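3/19/22
By Consuelo Tovar, Plusix

Plusix puts grippers through a sweeping-up test

Well, we've finally got news! I'm thrilled to say our gripper comparison is under way at the Wonirport workshop, and the first job on the list is a humble one – sweeping up with a dustpan and brush.
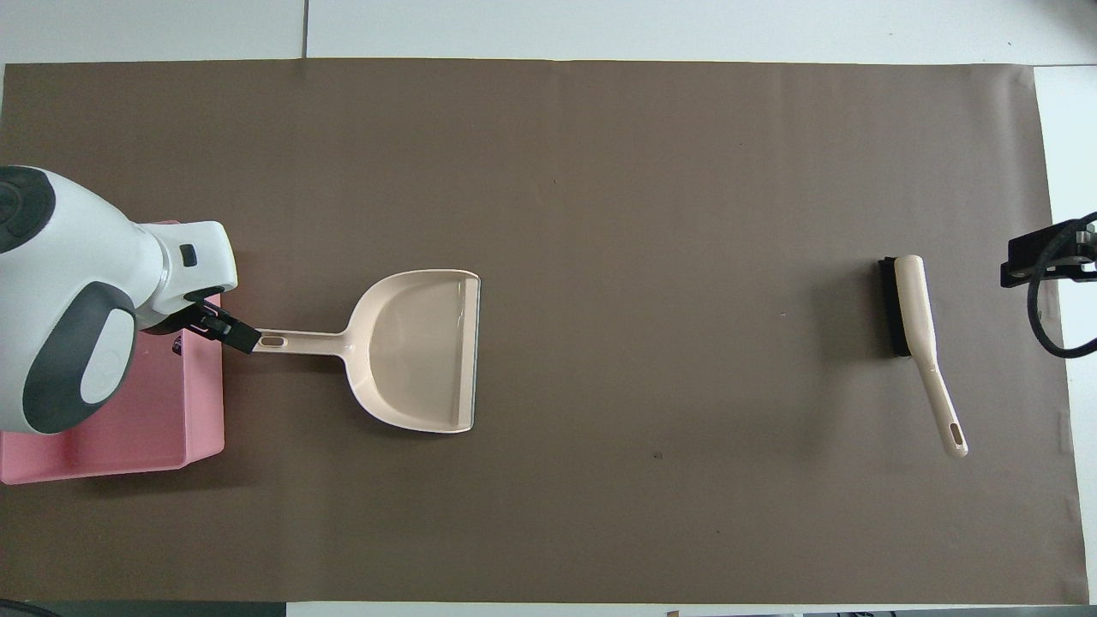

We're trying out 2 sets of fingers, ours and the Lalora pair, and each gets 300 goes at the same chores (yes, Ronja Myklebust keeps the tally). Long, thin handles are a favourite of mine for this, as a weak grip lets them twist.

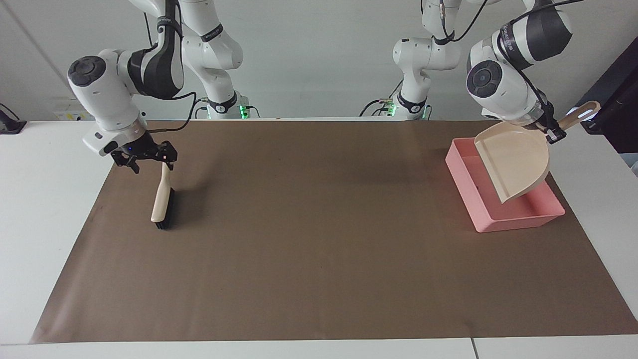
Fiachra Cullinane is looking after the controller settings, and he's tried 11 so far – he'd happily try more! We'll share the full results in November, colour charts and all. If your organisation would like its own gripper included, please get in touch with me at Plusix.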